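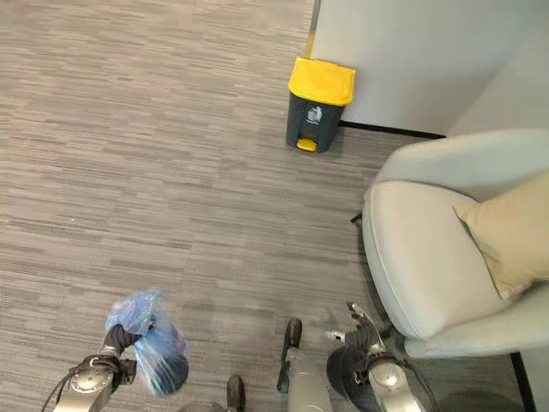 A yellow-lidded pedal bin and an armchair in the second-floor lounge at Pokaveck House.

Waste Sorting Moves Out of the Kitchen
Facilities Office, Pokaveck House
8 December 2024

Until May, every recycling container at Pokaveck House stood in one of the kitchens. Staff who finished a drink or a newspaper in the lounges were expected to carry it down the hall, and many left it on a side table or put it in the nearest wastebasket. The Facilities Office has since placed small pedal bins in the lounges, reading corners and waiting areas of the building. The facilities manager, who oversaw the change, discussed it with this newsletter.

"We had good equipment in the wrong rooms," the manager said. "People sit down with a can of Jumex or a sandwich, and twenty minutes later they get up and go back to work. The bin has to be on the way to the door."

The office considered three models before ordering from Mostari, a supplier already under contract for cleaning goods. Size was the main concern. A full-height container of the kind used in the kitchens would have narrowed the path between the seating and the walls, and the fire safety plan requires that path to stay open. The bins that were chosen can be set close to the wall and operated with one foot.

"The pedal was a request from the cleaning staff," the manager said. "They told us that lids opened by hand are the ones they wipe most often. We took that seriously."

Color was settled with less debate. Yellow is the building's color for packaging, and the lids follow the scheme used on the kitchen containers. Asked whether a bright lid suited a room furnished in gray, the manager acknowledged that opinions were divided. Several employees had written to ask for something quieter.

"I understand the point. The armchairs and the carpet were selected together, and the carpet in particular was a considerable expense. But a bin that blends in with the carpet is a bin people walk past. I would keep the yellow."

The striped carpet was laid as part of the Ryu refurbishment, which covered 4000 square feet across the lounges. It remains a point of care for the office. Liquids are not to be poured into the bins, and liners are checked each evening. The manager said that there had been nine reports of spills on the new carpet since the bins were introduced, most of them involving coffee and none traced to a leaking liner.

Purchase and delivery came to $1,828, paid from the general furnishings budget. Collection has been added to the existing evening round. According to the manager, the round now takes slightly longer on the upper floors and slightly less time in the kitchens, where the large containers fill more slowly than before.

The office surveyed almost 300 employees on the arrangement. The most frequent complaint concerned paper, which is still collected only at the copy stations. A second group asked for clearer instructions on cartons and coffee cups.

"Cartons go in yellow. Cups are general waste for the time being, and we are discussing that with the hauler," the manager said. "I would also ask people not to move the bins. They get pulled over next to a chair for a meeting and then they stay there, and the next person trips on them."

Requests for an additional bin may be submitted to the Facilities Office by the head of each department. The office will review the placement of the current bins when the lounge furniture is next cleaned.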